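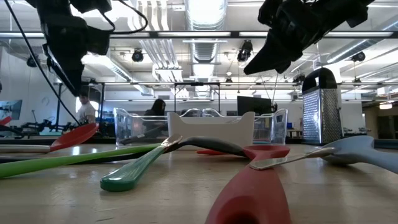
Spatulas on the worktable, red and green.

How to Bottle a Small Batch of Homebrew

These steps are for a batch of Duggan brown ale brewed from the Stosa kit, but they work for any ale that has finished in the fermenter. Set aside an afternoon. You will end up with 50 standard bottles, so have 55 caps ready in case a few go on crooked.

Before you start

Check the gravity two days in a row. If the reading is the same both times, the beer is ready. If it is still dropping, leave it alone and check again later in the week.

Wash the bottles and look inside each one under a light. Any ring at the bottom needs a brush. Mix your sanitizer in a clean bucket following the label, then soak the bottles, caps, siphon hose, bottling wand and stirring spoon.

Priming sugar

Weigh the sugar. Do not measure it by the cup. Boil it in two cups of water for five minutes, put the lid on and let it cool. Pour it into the bottling bucket first, then siphon the beer on top. Keep the end of the hose under the surface so it doesn't splash. Stir slowly, all the way to the bottom.

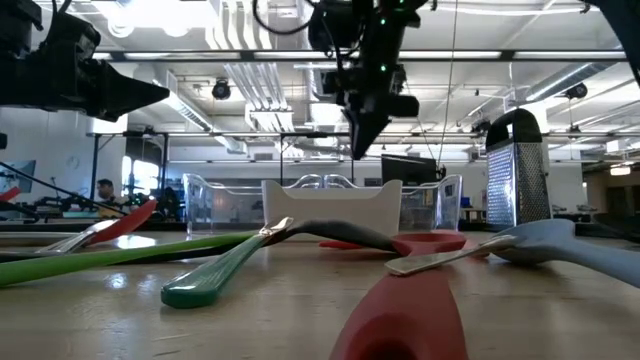
Kitchen utensils, including a red silicone spoon.

Filling and capping

Put the bucket on the counter and the bottles on the floor in a tray. Press the wand against the bottom of the bottle and fill to the very top. When you lift the wand out, the level drops to where it should be.

Set a cap on each bottle as you go and crimp them all at the end. I use a Prastik bench capper. A hand capper is fine too, just slower.

Storing

Stand the bottles upright in a closet at room temperature for 17 days. Chill one overnight and open it. If it is flat, give the rest another week. My last batch from the Bolton homebrew club recipe needed that extra week and was at its best after 30 days.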